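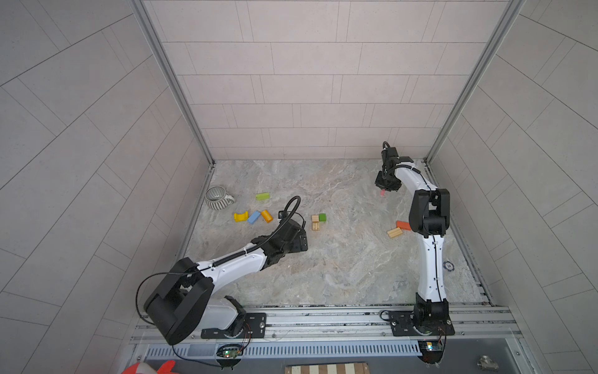
Day one of leasing season at the old Paiva cannery in Ivville. We have 40 units, a shared loading dock and a sign that says "campus." I did not vote for "campus."

The brochure calls the lobby a "collision space." Two tenants did collide there in the spring. It was over parking.

First tour this morning was a candle company. They loved the light, loved the beams, asked if the rent was a typo. It was the right number. They loved it a little less after that.

Judite Esteves on the second floor wants it known that she signed for 2856 square feet and has measured it herself, twice, with a tape. She gets a different answer each time and both are smaller than ours.

Our green certification came through, by the way. Most of the points were for the bike racks. There are 175 hooks – I've seen three bikes, and one of them is Gonçalo's, and Gonçalo drives in.

Second tour: a guy who needs "a desk and maybe a forklift." Sent him to Henrique, who handles maybes.

Somebody asked what Kenetti does in the corner suite. Their lease says "general business purposes." They pay on the first of the month, so I think very highly of general business purposes.

Open house is in September. There will be a ribbon, the mayor's office has been asked, and the elevator people say they'll be done by then. I've ordered the ribbon.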